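I took the 8 o'clock train out to Dindell for the Plultix open day, having been promised robots and a sausage in bread. The sausage came first. I have no complaints about the order of events.

Plultix is the robotics outfit that shares a car park with a tile warehouse, and once a year it lets the public in to breathe on things. There were 39 of us in my group, half of them under ten and far better informed than I was. We got a safety talk, a lanyard and a stern word about the yellow line.

I'd been hoping for something alarming. What I got was an arm called Dadow and a small white object, and I stood there watching the pair of them for the best part of my morning.
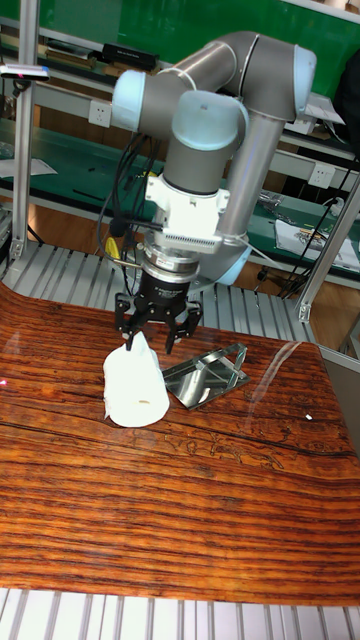
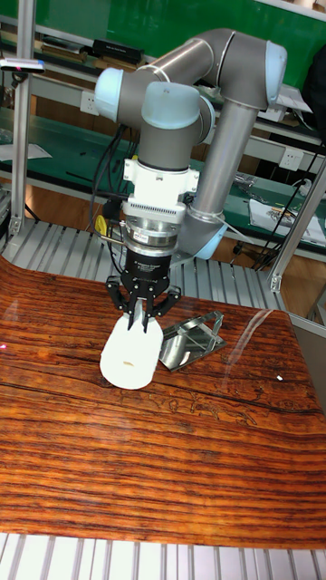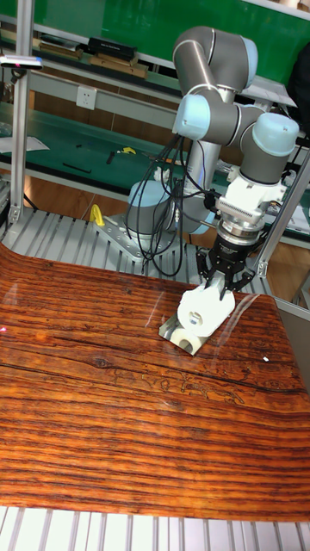 Dadow over the timber-look table, white thing and shiny metal bit in attendance

Plultix Open Day / Handling and Grasping Team

A kid in front of me asked if it could make a cup of tea. The demonstrator said not yet, in the voice of someone who's been asked that at every open day since the first. Then he told us they'd logged 1590 grasps on Dadow since July, and a dad up the back whistled, though I don't think he knew whether that was a lot. I certainly didn't.

I will say I went home with opinions about fingers. Two is plenty, apparently, if you're patient about where you put them. I have ten and dropped my lanyard in the urn.

The tabletop deserves a mention as well. I've eaten counter meals off something very similar: same orange-brown grain, same varnish glare, same urge to ask for a coaster. It was easily the homeliest thing in the building.

Next door they were showing off Yusuf, a software package that draws coloured graphs. It had 60 chairs set out and a much smaller audience. I sat through two graphs out of politeness, then snuck back to Dadow and got told off about the yellow line.

Parking's free if you drive. Bring a hat, the sausage queue is in full sun.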